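Product Watch: the Plamard bench arm

2019-07-30

Konolport has been sending its Plamard arm kit around to small shops and clubs, and a flyer came to us with the line "empties any container, no programming required." I've read that sort of sentence before. In February it was a sorting table from another outfit, and we all remember how far that went.

Darlene Melnyk spent 16 days with the loaner and kept a log, so at least we have numbers to argue over. She logged 214 tries at lifting one item out of a bag or box and setting it on the table. Open boxes went well enough. Paper bags did not, and 46 of the misses came from those alone. Konolport's answer was that bags need to be "presented consistently." Fine, but my groceries don't come presented consistently, and I doubt yours do either.

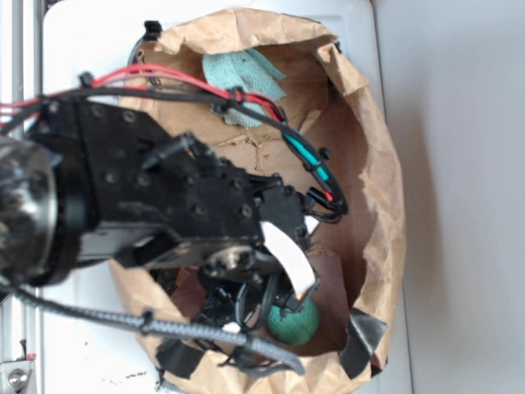 The other thing I'd want settled before paying is the cabling. Anything that has to reach down into a narrow opening should keep its wires close to the body, and the base kit leaves the routing to the buyer. There is a sleeve set sold as an extra. I think it should be in the box.

Setup took Darlene 2 evenings, mostly spent on a manual that skips from unpacking straight to calibration. She did like the software, which let her save a motion and name it. I'll give them that — it's better than the Wuyts kit we tried, where every change meant starting over.

Would I buy one? For a class that wants to learn about arms, maybe. For actual unpacking work, not until Konolport shows a full log of its own, misses included. The loaner goes on to the Flevum group next, and we've asked them to use the same log sheet.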